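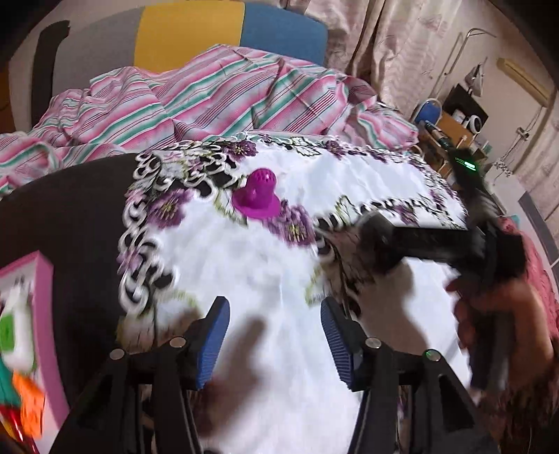 Magenta object on the floral cloth, jaws open, second gripper in view at right.

Notebook, Lai series, Monday. Entry by Ching-wen Yu.

Purpose: to determine whether the Torik labeler can mark the start of a grasp from the wrist image alone, without the jaw-width signal. The signal drifts between recordings and has to be re-zeroed by hand. If the image is enough, that step can be dropped from the Lai protocol.

Method: Torik was run on 400 clips from the bedroom set. Hok-lam Ko labeled the same clips independently and did not have access to the Torik output. The start of a grasp is defined as the first image in which both pads touch the object. A label counts as correct if it falls within 3 images of the human label. Clips in which the jaws never close were kept in the set, and the correct output for those is no label.

Results: Agreement was good on plain backgrounds. On patterned cloth, Torik tends to fire early. The purple flowers and the openwork along the border appear to be read as object edges, and the label is placed while the jaws are still wide open. Shadows between the fingers may contribute; this has not been separated from the effect of the pattern.

A second fault concerns clips with two grippers. When the other device crosses the view with motion blur, Torik sometimes assigns its movement to the near pair of fingers. Teodoro Olmedo has proposed masking everything outside a fixed wedge between the pads. A trial mask was applied to 10 of the worst clips and removed most of the false labels. It also hid the base of one wide object, so the wedge needs to be adjusted before the full run.

The white tray gave a different problem. With the white bottle between the blue pads, there is very little contrast between object and background, and the green label is the only strong feature. Torik placed its label late on roughly half of these clips.

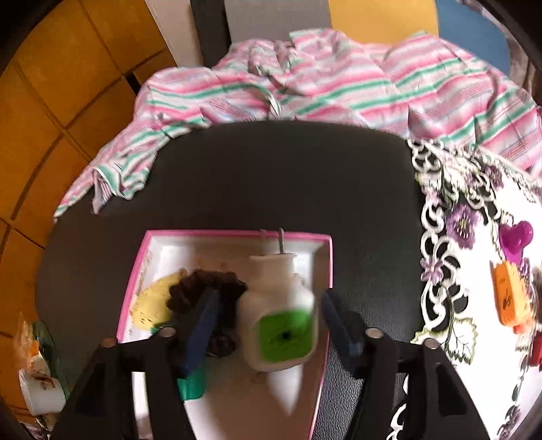
Haf Maddocks asked whether late labels should be treated as errors at all, given that Stidik is trained on the approach and loses little if the contact point slips by a few images. The early ones, in her view, do the real damage, as they teach the policy to close on nothing. She would prefer that the two be scored separately.

Agreed. The scoring script will be changed accordingly, and the results above recomputed before anything is sent to Graham Treloar.

Open items: narrow the wedge (Olmedo). Relabel the tray clips with a second reader (Ko). Copy the raw clips to Skullano; the folder names still use the old numbering. Jaw-width signal to remain in the protocol until the rerun is complete.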